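The Sugar Bowl Problem

Collecting china begins as an accident and ends as a storage issue. In my case the accident was a milk pitcher at a church sale in Tundport, priced at two dollars, with a blue rim and a chip I chose to regard as character. The storage issue now occupies the hall closet, the top of the refrigerator and most of a bed in the guest room. Guests have been advised to sleep diagonally.

What I collect, more or less, is Kusuma, a pattern of small orange flowers put out by the Cinard pottery when people still registered for gravy boats. Cinard made a great deal of it. They made egg cups, toast racks and a lidded object that three dealers have identified for me as three different things. What they apparently did not make in any quantity was the sugar bowl lid. Bowls are everywhere. Lids, I have come to believe, were eaten.

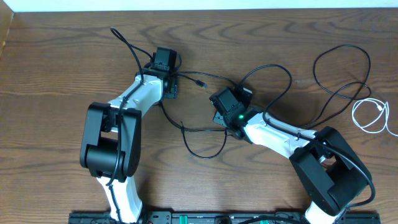
The Tundport market opens at seven in the morning, and by seven the good stuff is gone, having been sold between dealers in the parking lot by flashlight. I know this and go anyway. There is coffee, and there is always a box under somebody's table that hasn't been unwrapped yet. I have spent whole Julys with my head under tables. My knees have opinions about it.

The etiquette is simple enough. You do not gasp. You do not say the name of the pattern out loud. You pick up the thing next to the thing you want, frown at it, and ask how much. Then you ask about the other one as if you felt sorry for it. Every dealer has seen this performance up to 29 times before breakfast and adds five dollars for having to sit through it.

Zernberg is another matter. It's a proper antiques center, two floors, with glass cases and a woman at the desk who holds the keys and your dignity. Booth 1213 is the one I visit, upstairs at the back, past the duck decoys. (There are not twelve hundred other booths. I asked about the numbering once and was told it was historical.) The booth had a Kusuma lid in it last spring. I saw it through the glass, sitting on the wrong bowl, a plain white one it had no business with.
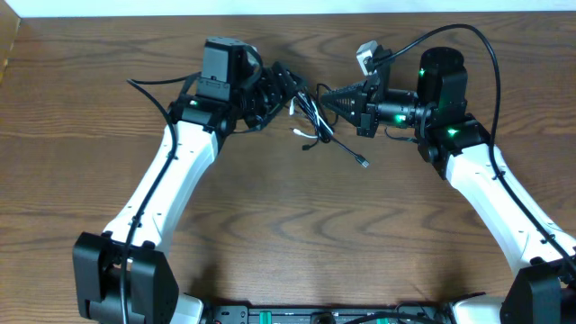
The tag said "sugar, w/ lid, as is." As is covers a lot of ground in this hobby. It can mean a hairline crack, an old glue job, or a dog. I had the case unlocked and turned the lid over under the lamp, and it was fine -- a bit of glaze missing inside, where only the sugar would ever know.

The trouble was that they wouldn't split the set. I offered the full price for the lid alone and was refused on principle, so I bought the whole thing and left the white bowl on the desk. The woman with the keys followed me down the stairs with it. It lives with me now. I keep rubber bands in it.

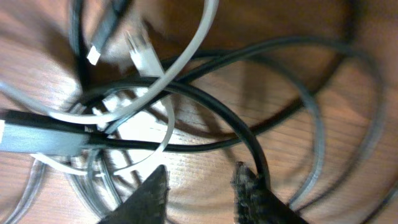
Then there was the matter of fit. Cinard, it seems, changed the size of the sugar bowl at some point without telling anyone, and my lid belongs to the larger one. On my bowl it slides around like a hat on a toddler. A sensible person would have called that a lesson and gone home to dust.

I am looking for a larger bowl. They're harder to find than the small ones, naturally, and when one does come up it tends to have its own lid, which would leave me with two lids and the small bowl still bare. I've cleared a space for it on the guest bed, near the foot.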